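3.2 Materials and setting

The sorting task was carried out at two nurseries in Tredinham between October and the end of the spring term. Forty-five children took part, each seen twice by the same member of staff. Sessions were short, and a child who wished to stop was taken back to the playroom at once. Parents gave written consent - in two cases by post - before the first visit.

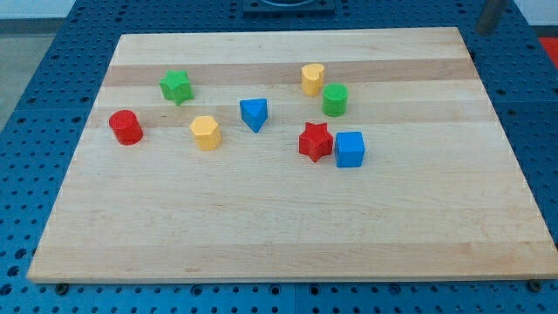 Page last modified: 11 April 2023

Figure 2. Small blocks in red, yellow, green and blue on a wooden board.

Children were asked to put together the blocks that "belong with each other" and were given no hint as to whether colour or shape should decide the matter. Answers were written down word for word and later coded by Rathjen and Haruna, working apart. Where the two coders differed, the record was passed to Um, whose reading was final. The coding sheet follows Kohlhase, with small changes to the wording.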